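1/ OK so I finally made freezer pickles instead of the canned kind and I'm kind of mad I waited this long. No boiling pot, no jars pinging at midnight!

2/ Cukes were from the farm stand out in Brostel, 8 of the little bumpy ones. I sliced them thin, threw in an onion, salted everything and went off to fold laundry.

3/ Two hours later, drain and rinse. Then sugar, white vinegar, celery seed. My aunt uses double the sugar and I love her but no.

4/ Stir till the sugar's gone, pack into freezer boxes, leave some room at the top (it swells, ask me about the lid I lost in February).

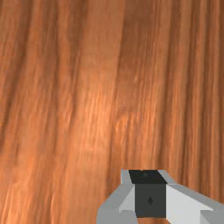 5/ Got 4 boxes out of it. One went straight in the fridge because I have no patience, the rest are under the peas.

6/ Somebody asked if you can keep these on a pantry shelf. NO. Freezer or fridge only, this brine isn't a canning recipe and they never get processed. Please don't!

7/ Thaw them overnight in the fridge. Mine stayed crunchier than I expected, way better than the mushy batch I canned last summer.

8/ Next up is corn, if the stand still has any. Taking freezer box recommendations, half of mine are cracked at the corners.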